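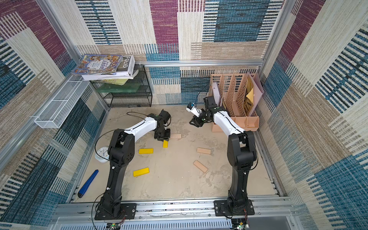
Two-arm cell with blocks set out on the floor. Picture: Rororard

Rororard publishes bench code for small two-arm cells

Rororard has released Balis, a code of practice for teams that run pairs of small robot arms in bench-top cells. It is free to download from July and replaces the in-house notes used at the Palomino and Jemen workshops.

Balis contains 141 clauses in 4 parts: cell layout, start-up checks, shared reach and record keeping. It is meant to be read alongside the risk assessment that each site must already hold, and does not take its place.
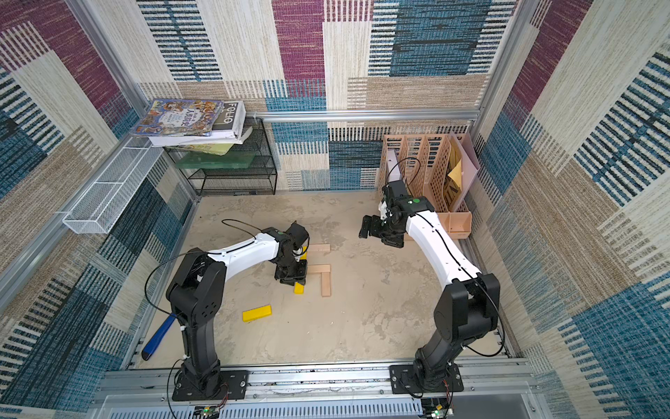 Both arms on the front rail, with the left gripper above a yellow block. Picture: Rororard

Part three deals with the floor area that both arms can reach. Under clause 3.2 only one gripper may be lowered into that area at a time, unless the task sheet names the overlap and gives a speed limit for it. The waiting arm must hold a parked position written on the same sheet.

Loose items are covered in part one. Anything on the cell floor, whether or not it belongs to the task, has to be entered on the layout sheet before a run. Blades are listed separately, with their position and the name of the person who put them there.

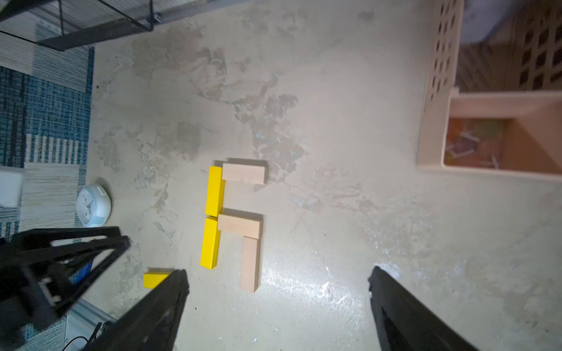
Yellow and plain wooden blocks beyond the gripper fingers, from the wrist camera. Picture: Rororard

"Most of the 18 sites that commented on the draft had good rules for the arms and very little written down for the floor," said Leidy Ayala, who edited the code. "We asked for a layout sheet that fits on one side of paper. Anything longer was being filled in after the run."

Wrist views and fixed views are to be stored together under one run number. Where the two disagree on the position of an object, the run is marked for review.
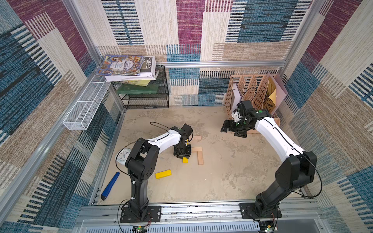
Cable routing is checked at start-up with each arm moved by hand through its full reach. Sites may keep their own form of words for this check, provided all the joints are covered. The code will be reviewed after 3 years. Comments on the present text should quote the clause number and be sent to the Balis desk at Rororard.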